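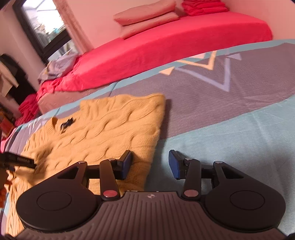

Codcombe Bedroom Folding: read me first

Hi, I'm Janka Vlček, and this is the note that goes with Codcombe, my set of pictures of clothes and bedding being folded in ordinary bedrooms. If you downloaded the folder and want to know what you've got, start with the next couple of sections. The bits further down are mostly for people who want to send me corrections (please do!).

What's in it

Sweaters, mainly. I started out wanting every kind of laundry, and then spring turned chilly and everybody's knitwear was still out, so the knits took over. The mustard-yellow cable knit spread out on the bed is a good one to look at first. It's lying on the diagonal across a light blue and gray bedspread with big triangle outlines on it, and there's a second bed behind with a bright red-pink fitted sheet and two pale pink pillows stacked up by the wall. I love that room. So much pink!

There are 50 folding sessions altogether, shot in 6 bedrooms. A session is one person and one pile, however long the pile takes. Of those, 21 are sweaters only and the rest are a mix of T-shirts, pillowcases and sheets. No socks. I tried socks and gave up.

How the folders are laid out

One folder per bedroom, then one per session. Inside each session you get the pictures plus a small text file called notes, where I wrote down what the garment was, how it was lying at the start, and which fold the person was going for. The notes are in my own words and some are a lot longer than others, depending on how late in the evening I was typing.

The fold names

I use the names we use at home, so they may not match yours:

Davari fold: sleeves crossed over the back, sides in, then up from the hem. This is the default for anything chunky.

Farooqui fold: in half down the middle first, sleeves laid on top of each other, then in thirds. Nicer for thin sweaters and for shelves that aren't very deep.

Free fold: whatever the person felt like doing. Plenty of these, and some of them are better than mine.

If a session changes fold halfway (it happens, usually with a long sleeve that won't behave) I've put down the fold it ended with.

Words I use for the knits

"Cable" means a raised braided texture. "Plain" means flat stockinette, and "rib" means ribbed all over, so a ribbed cuff doesn't count. I went by looks and by touch and didn't check any labels, so please don't use this set to learn about fibers. A few of the plain ones might be machine-felted, I really couldn't tell.

Colors are everyday words too. Mustard is mustard, and I've kept it apart from yellow. Red-pink and pale pink are separate. The bedding gets a color in the notes as well as the garment, which turned out handy when I wanted to find all the light knits on light covers, where the edges get hard to see.

Things to watch out for

Beds are soft and covers wrinkle, so "flat" in my notes means flat enough to fold. Patterned bedspreads are in there on purpose. I also left the rooms the way people live in them, so expect crumpled cloths, draped sheets and the usual clutter along the walls. Daylight from the windows varies a lot between rooms, and curtains are drawn in some and open in others.

Two sessions have a garment listed as "cardigan?" with the question mark. They were buttoned up and I wasn't sure. Leave them out if that bugs you.

Changes

The May version renamed the folders (the old names had spaces, sorry) and fixed a bunch of sleeve notes where I'd mixed up left and right. Left now always means the wearer's left. The sorting list that came with the earlier version was made in Doment and opened badly for some people, so it's a plain text file now.

Corrections

Send me the bedroom folder, the session and what you think it should say. I go through them on Saturday mornings with coffee. Pillowcase experts especially welcome, I'm still calling two different folds by the same name in there and haven't sorted it out yet.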